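# Brivgate crockery notes

A README for the folder of lists and notes I keep on the mixed plates, bowls, mugs and cutlery in the Brivgate kitchen.
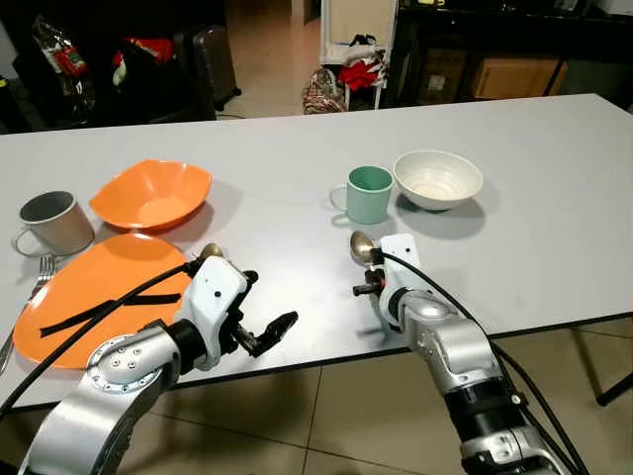
**Does everything on a table have to match for it to look like a set?**

I used to think so, and I bought a lot of dull white plates on the strength of it. These days I'd say two or three colours that keep turning up will do the job, and the shapes can be whatever you like.

Last updated: 2018-02-12

## What's in the folder

Four files, all plain text apart from the first, so you can open them in anything.

- `pieces.csv` – the main list, one row per piece, 219 rows at the moment
- `tables.md` – combinations I've laid and would lay again (plus a few I wouldn't)
- `chips.md` – damage, repairs, things demoted to holding pens or plant cuttings
- `wants.md` – the shopping list, which is far too long and gets longer every June when the car boot sales get going

I started all this because I kept buying bowls. I'd be stood in a shop thinking "we're short of bowls", come home, and find a whole stack behind the colander! So the list began as a way of stopping me, and then I rather got into it, and now it has columns.

## The columns

| Column | What goes in it |
|---|---|
| `ref` | My own number, written on masking tape underneath for the first week and then soaked off |
| `kind` | plate, bowl, mug, fork, spoon, knife, jug, other |
| `colour` | Everyday words only (see below) |
| `finish` | shiny, matte, metallic, speckled |
| `shape` | round, oval, square, angular, odd |
| `across` | Widest point in centimetres, mugs measured without the handle |
| `where_from` | Shop, sale, present, can't remember |
| `shelf` | Where it lives when it's clean |
| `dishwasher` | y, n, or "tried it once" |
| `notes` | Anything else |

Numbers aren't reused. The highest `ref` is 603, which looks mad next to 219 rows, but things break, and things go off to the charity shop, and one whole box of saucers went to a friend who was setting up house. When a piece leaves I take the row out and put a line in `chips.md` if it was a sad ending.

## Colours

I gave myself a rule early on that I wouldn't use paint-chart names. The first version had "oatmeal", "biscuit" and "string" in it and I couldn't have told you which was which a week later. So it's orange, grey, white, cream, mint, blue, black, brown, and silver or brass for the cutlery.

Mint gets its own word because it isn't what I mean by green. Green in this house means the bottle-green casserole, and if you put the two next to each other you'd see why I split them up.

White and cream are a nuisance. A bowl can be creamy on the inside and plain white by the kitchen window, and I've changed my mind on several of them more than once. If `notes` says "could be cream", that's me giving up.

Oh, and orange. There's a lot of orange! I went through a phase with a range called Zorkitz, which I found in a discontinued bin, and I've never regretted it. Orange plates make beans on toast look like you meant it.

## Shapes, and the trouble with odd

"Oval" and "round" are easy. "Angular" is for bowls with corners to the rim, including the ones that come to points like a diamond. They look smashing with clementines in and they're a pain to stack, because each one has to be turned to sit inside the one beneath. If you've got small cupboards, buy two at the most.

"Odd" was meant for a handful of things and has crept up. I'm slowly going back through it. The gravy boat can stay odd.

## Laying a table from the list

`tables.md` is the bit people ask me for, so a quick word on how it's set out. Each entry has a name, the refs, and a line or two on what we ate off it. The one I come back to most is orange, mint, grey and white together. The orange does all the shouting and the others calm it down. I put a big oval plate at the front for bread or sliced tomatoes, bowls further back, and mugs wherever there's a gap.

Bits I've picked up along the way:

- Repeat the loudest colour at least once. A single orange plate looks like it's been borrowed, and a plate and a bowl look planned.
- Mugs with the handles all going the same way look tidier on the table. I don't know why I find this so pleasing, but I do it every time.
- A pale table is very forgiving. On our old dark one the grey mugs just vanished.
- Mixed cutlery is fine, and I like brass-coloured spoons next to silver forks. Mixing within one place setting is where my mother-in-law draws the line.
- Don't put the angular bowls where someone will be reaching over them.

## Washing and storing

The brass-coloured spoons get done by hand and dried straight away. I put one of the Meesuk spoons through a hot wash with the roasting tins and it came out looking like something dug up in a field, so that's what "tried it once" refers to. Matte mugs show tea marks inside sooner than shiny ones, and a paste of bicarb left in for ten minutes shifts it.

Plates live on the bottom shelf, bowls on the middle one, mugs on hooks. The oval plates won't fit flat so they stand on end in a Bestumley rack, which was sold for baking trays and is much better at this.

## Known problems

- The `across` figures before ref 80 were taken with a fabric tape measure that had stretched. Trust them to the nearest centimetre.
- Two rows have the same shelf and the same notes and I think they may be one jug.
- Teaspoons aren't listed. I tried. They come and go.
- `where_from` is blank for most of the forks.

## Using any of this

Help yourself. Copy the columns, pinch the table ideas, change the colours to suit your own cupboards. If you make a better list of shapes than mine, I'd love a copy, particularly if you've found a word for bowls that are nearly square.

Next job is the jugs.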